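4.2 Mixed boxes: small things that travel together

Most of the households in our study sorted their belongings by room. The bedroom was the great exception, and for us the most rewarding part of the whole project! When we went through the 3444 entries in the packing diaries kept at Sandon and Nundine, we kept meeting what Bernadette Royer named the mixed box: one open carton, usually filled on or near the bed, that takes in clothing, medicine and toiletries without any sorting at all. Figure 3 shows a box of this kind, with a sock, a tissue package and floss picks inside, and a pack of amoxicillin capsules held over it.
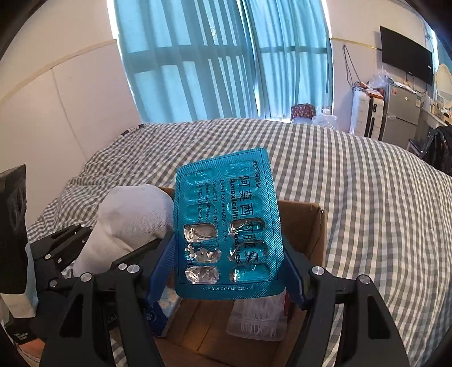

Reading time: 2 minutes

Figure 3. A mixed box on a checked duvet. Four of the ten pockets in the capsule pack are torn open and six are still sealed.

Part-used medicine turned up again and again in the diaries, and people wrote about it with real feeling. Diarists who threw out old magazines without a thought would stop over half a strip of tablets, put it aside, and come back to it later in the evening. Several gave it an entry of its own (one ran to two pages, with a drawing). Rajeshwari Bangera, who coded the August diaries, marked these as "pauses", and we have kept her term. Pauses were longest for medicines and for letters, and shortest for anything that came in a pair.

Socks deserve a paragraph to themselves. They are soft, they weigh next to nothing, and they fill a gap beautifully – diarists used them to wedge bottles, to wrap chargers and to line corners. A sock also goes in by itself quite happily, well ahead of its partner.

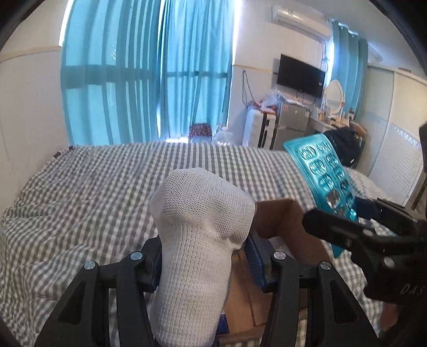 We found the same easy mixing in households of every size, from people living alone to the family of seven at Nundine, and it held whether the move was across the street or to another town. Earlier work by Rai treated boxes like these as a sign of haste, something that happens in the last hour before the van comes. Our diaries tell a livelier story. Almost 700 of the entries concern mixed boxes, and many were written well before moving day, by people who had plenty of time and were plainly enjoying themselves. One diarist called hers "the box I'd want on a desert island", and we can't improve on that.

Labelling is a separate matter and is taken up in section 4.3, where we compare the words written on the carton with what the diarist remembered putting in it.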